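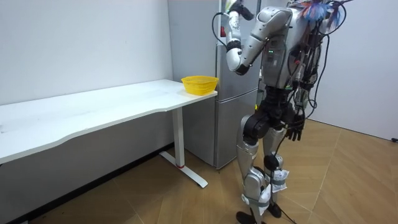

Arm up, by the fridge.

Trakix reggae set - README

Bautista Ocampo, December

Lyrics + track notes for small-label reggae and dub. Plain text, one file per song, plus one big tracks.csv. Put together from sleeve notes, liner scans and a lot of typing.

## Whats in it

- 2744 tracks, roots, dub, lovers rock, a bit of ska
- 426 of those have full lyrics, the rest only credits
- 2 languages, English and Spanish. Patois is filed under English for now, I know, will split it later
- no audio. Please stop asking for audio

## Where it came from

Most of it from the Emdale label boxes. Sleeves in decent shape, dates less so. The Zúñiga tapes fill in the Spanish side, handwritten inlays, some names guessed from bad biro. Anything guessed has a ? after it in the credit column. Leave the ? in if you reuse it.

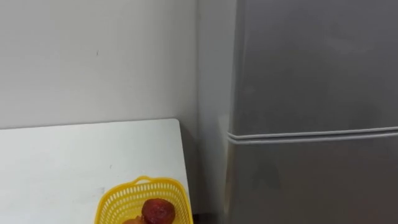 ## Columns

track_id, title, artist, label, side, year, riddim, credits, lyrics_file

riddim is blank if I couldnt tell by ear. year is the pressing, not the recording. side is A or B, or X for tape.

## Known problems

- versions and dubs sometimes share a title with the vocal cut, check side before you merge anything
- accents broken in older exports, use the utf-8 one
- 2 Mesetti singles are in twice under different spellings. Will fix
- choruses written out once then "(chorus)", so word counts come out low
- band names with "and" / "&" not consistant

## Using it

Fine for teaching, research, your own radio show notes. Lyrics still belong to the writers so don't print them whole. Credit Trakix and the label.

Corrections: send track_id and the right spelling, one per line. I go through them Saturday mornings.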